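I was standing behind the curtain at the Mandagi Classic with 25 other women, sticky with tanner, eating a rice cake over a paper towel so I wouldn't drop crumbs on my feet. It was my first physique show. I'd been lifting for 7 years by then, mostly in Ruth Naylor's garage (she had one good bench and a radio stuck on country), and I still felt like I'd wandered into someone else's wedding.

"Quit holding your breath," Ruth said. "You'll pass out before quarter turns."

My mind kept going back to March, to the morning I pulled 300 off her garage floor and then sat down and cried so hard her dog came to check on me. I hadn't cried at my discharge, or at the divorce either. And there I was, bawling next to a barbell!
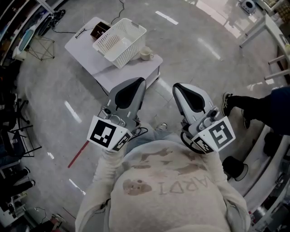 Anyway, they called my number, 110, and my legs just went. The lights were so bright I couldn't find Ruth, but I could hear her, because everybody could hear her. I hit my front pose, forgot the next one completely, and grinned like a fool until it came back to me.

I took fourth. Hauwa Okeke won, and she hugged me so hard we left tanner all over each other. Then Ruth drove us to get pancakes, and I ordered the big stack.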